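Re: [linens] Folding the hand towels – thirds or quarters?
List: Wanddale Guesthouse Linens
Sent: January, 6:40 am

Quick one before the first load comes out. Got the message below last night and three people have asked me the same thing since, so answering to the whole list.

> Hi all, new-ish here. We do linens for a small place, 15 rooms,
> and we just switched over to the striped hand towels from
> Danska. White with blue. Two questions.
>
> 1. Do you fold in thirds or quarters? My stacks lean no matter
> what I do and by the time they get to the shelf half of them
> have slid open.
>
> 2. What do you fold ON? I've been using the top of the dryer
> and the towels creep around on me. Somebody mentioned a cloth
> on the table but didn't say what kind.
>
> Also does anyone else find the stripes make every crooked fold
> look ten times worse??

Yes on the stripes. Plain white forgives you, stripes don't. But they're also your guide once you get used to them, see further down.

Taking the table first as the rest depends on it. I fold on a blue cover, plain, the kind with a bit of drag to it. Bare tabletop is hopeless for terry in my opinion, you smooth one end and the other end walks off. And have it a strong color. White towel on a white sheet, you can't see your edges at all, tried that for a whole winter. The new person asked me off list what color to paint the room and I really have no view. Anything that doesn't bounce glare onto the table.
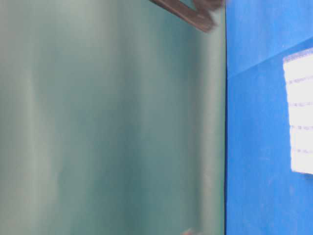
Height matters more than people think. If you're bending you'll rush. We put ours up on blocks and my back quit complaining inside a week. Standing height, elbows a little bent.

OK so the folding. What we do at our place, not gospel:

1. Pull the cover flat first. It rucks up toward the back and then you're folding over a ridge and wondering why the towel has a hump in it. Sweep it with your forearm, takes two seconds. I still forget. A crease in the cover doesn't matter off to one side but not under the pile. 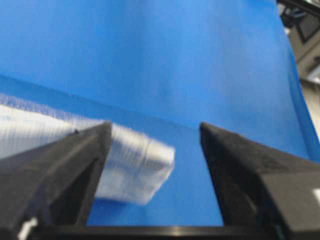

2. Find a corner. Pick it up by the very tip, let the rest hang, then shake. One shake, not five. If you grab a handful from the middle you get a bunch and you'll be hunting for the hem.

3. Lay it down long side toward you. Stripes are what you line up with the table edge. If the stripes are straight the towel is straight, near enough – some come from the factory a hair off and there's nothing you can do with those except put them at the bottom.

4. Thirds the long way. Far side in, near side over. Press with the flat of your hand. Then in half, then half again if your shelf is shallow. So to answer the actual question: thirds, THEN halves. Quarters all the way gives you one fat edge and one thin edge and that's why your stack leans.

5. Fat edge out, every time. Turn every other one if it's a tall pile.

I work from the front with a spot to one side for the finished stack. Whatever else lives in your room, keep it off the part you fold on. 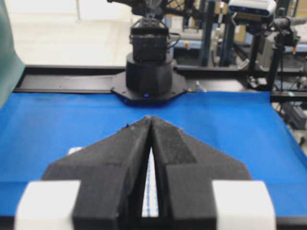 Stack height – we stop at 15. Higher than that and the bottom ones come out flat as a cracker and guests think they're old. For a full changeover we go through 144 and I've never once got to the end without a few being refolded. Don't sweat it.

On fluff. Terry sheds, the Danska ones shed worse than the old Jabłońska ones for the first few washes in my experience, and it gets on anything dark that's nearby. Lint roller on a hook by the door. Don't use softener to fix it, makes it worse and then they don't dry anybody. We line dry when we can and give them a short tumble after just to lift the pile back up.

When you pick one up, pinch the corner lightly and see how the stripes run away from it. If they fan out evenly the thing's hanging right. If they twist, let go, get the other corner. 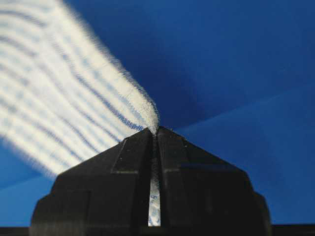
Few leftovers. Washcloths I don't fold at all, flat in a basket. Bath sheets need two people or a bed. Somebody asked about the Skudport order, it's 500 hand towels split between everybody, minimum is 70 per house, I need numbers in before the end of January or I'll put you down for what you had last time. Reply to me not the list please!!

Also if anyone has the striped ones in the bigger size and has washed them more then a handful of times, tell me if the blue runs. I was told no. I've been told no before.

Buzzer's going, got to run.

--
Wanddale Guesthouse Linens list
To leave, send a blank message with "leave" in the subject line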